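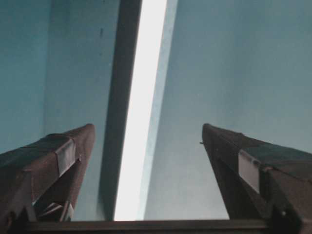
The slow road to Skosville

There is a bus from Plevville that goes over the hill to Skosville, and if you have the time I would urge you to let it leave without you. The old salt path starts behind the churchyard, through a gate that has to be lifted as well as pushed, and it takes most of a day to get where the bus goes in less than an hour. I have walked it in every sort of weather now and I still come home from it feeling that I have been away for a week.

Salt went inland this way long before there was a proper road. The pans were down on the flats, where the river gives up and spreads itself out, and the salt was carried up in panniers, by mule if you could afford a mule and on your own back if you couldn't. My grandmother's people were carriers, or so she always told us, although she also told us that we were related to a bishop, and my uncle spent a good part of his retirement failing to find him.

The first stretch is the prettiest, and also the muddiest. You follow the Ilie upstream between alders, and in spring the whole bank smells of wild garlic, so strongly that you start thinking about lunch before you have properly finished breakfast. Then the path turns away from the water and begins to climb, and it is here that you see the first of the paving. The carriers' guild laid it, great flat slabs worn to a dip in the middle, and there are 127 of them left between the river and the first wall. The rest went into barns and doorsteps. You can spot them all over the valley once you know the look of them, and I am sorry to say that my own back step is one.

Evelien De Graaf came here on a walking holiday, got rained in at the inn, and has been writing the history of the path ever since. I met her at the top of the steep bit, where she was eating a boiled egg out of a handkerchief and was good enough to offer me the other one. She has been through the toll books, which are kept at Skosville in a cupboard that sticks, and she can tell you what a carrier paid, what he swore he was carrying and what he was later found to be carrying as well. Candles, mostly. Once a clock.

"People want it to be smugglers," she told me, "and there were a few. But what you mainly get is men arguing over the price of hay."

I find I like the hay better. There is a whole page, she says, given over to a mule that ate somebody's washing, with the neighbours called in to swear to how much the shirts were worth. It was settled with 4 measures of salt and an apology, and the apology had to be made in church.

From the top it is open moor for a good long way, nearly 500 metres above the sea, and the wind up there has nothing to stop it. Take a hat that ties. The curlews are wonderful in early summer, and by August they have mostly gone down to the shore and it is all heather and bees instead, which I think I prefer, though I change my mind about that every year. Halfway across stands the carriers' shelter, three walls and most of a roof, with a stone bench along the back. I have eaten a great many sandwiches on that bench — cheese and pickle for preference — and dozed off on it more than once.

Going down is harder on the knees than going up was on the lungs. The path drops through hazel woods and comes out, rather suddenly, behind the bakery in Skosville, where they still make the flat salted loaf that the carriers took back with them. It doesn't keep, whatever they tell you in the shop. Eat it warm, on the wall outside, with your boots off if there's no one about to mind.

The toll house is across the square. It has been a school, a dairy and a place for mending bicycles, and these days it opens in the afternoons, with a few of the books laid out under glass and a pair of scales you are allowed to try. The last bus back to Plevville goes from the corner by the pump. Do check the time before you set out, as it has a way of going early.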